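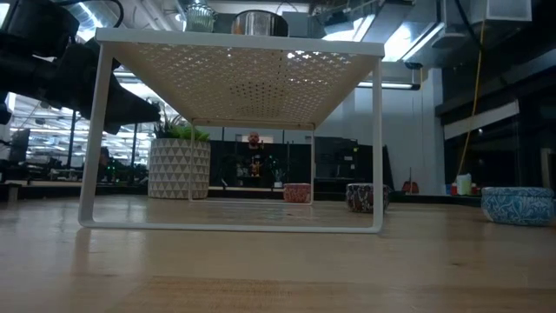 How to Plan a Disability Awareness Day in Your Town

Our group in Stirkovley has put on an awareness day every October for 8 years now, and every spring the emails start coming in from people in other towns who would like to do the same and don't know where to begin. I love getting those emails! I also tend to write back at great length, so I've finally gathered it all up on one page.

Talk to people first

Before you book anything, sit down with disabled people in your area and ask what they would like the day to be. Do this over coffee if you can, and more than once. Our first plan was mostly speeches. The people we asked wanted sports to try, music, and somewhere comfortable to sit and talk (with decent cake), so that's what we did, and the speeches shrank to ten minutes at lunchtime.

Find the right building

Visit in person and go through the whole place with somebody who uses a wheelchair. A website may say "accessible" and mean only that there's a ramp around back by the dumpsters. Check these things while you're there:

Step-free entry through the main door
An accessible restroom that isn't being used for storage
A hearing loop, switched on and tested
Parking close to the entrance, plus a drop-off spot
A small room with a door that closes, for anyone who needs some quiet

We use the Lerkurura Sports Hall, which holds 300 people. We stop handing out tickets well before that so there's plenty of room to turn and move between the tables.

Write to the mayor's office early

If you'd like the mayor to open the day or host a reception afterward, send your letter at least 3 months ahead. Keep it to one page. Say what the event is, who is running it, how long you'd like the mayor to stay, and who to call with questions. Then telephone a week or two later, because letters do get lost in piles, and be as friendly as you can to whoever picks up - that person usually keeps the calendar.

Book your interpreters

Sign language interpreters and live captioners fill up fast, so book them as soon as you have a date. For anything longer than an hour or so you'll want two interpreters who can take turns. Send them the names of speakers and the words to any songs the week before.

Invite local groups

We had 84 people at our first event, and a good many came along with the Bonsu choir or the Berudano walking club. Ask each group to bring something visitors can join in with. A table of leaflets is fine, but a table where you can try boccia or learn to sign your name will have a line all afternoon.

On the day

Put your greeters at the door half an hour before opening, keep the music low near the entrance, and leave the quiet room quiet (no coats, no boxes). Have large-print programs on every table. And do eat some lunch yourself. I forgot two years running and was no use to anyone by three o'clock.

Page last updated April 14, 2019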